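Shelf load ratings should be stated per level and per bay, on the same label, in the same unit. Most are not. The Marton catalogue gives 100 kg per level and leaves the bay total to a footnote; Zirklow prints only the bay total, 1,330 kg, and assumes the reader knows how many levels that covers.

The difference matters once levels are moved. Fewer levels mean longer free lengths of upright, and a longer free length buckles at a lower load. A bay total quoted without its level spacing is therefore incomplete.
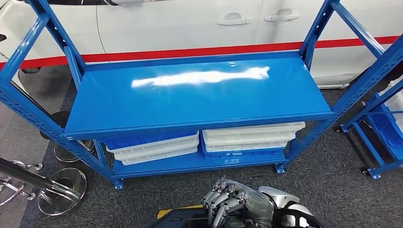
Carvalho does better. Its sheet lists two spacings and a rating for each, 1,689 kg at the closer one. I would still ask for a third line covering uneven floors, where one foot plate may carry well over its share.

The usual objection is that nobody reads labels.

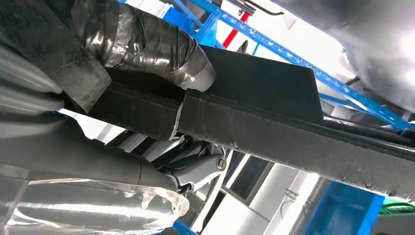 I find this weak. People read labels that answer the question they have — can I put this here — and ignore those that need a calculator. Zustholm sells a plain printed plate with both figures in large type. It costs little, and I see no good case against making such a plate standard on every bay sold.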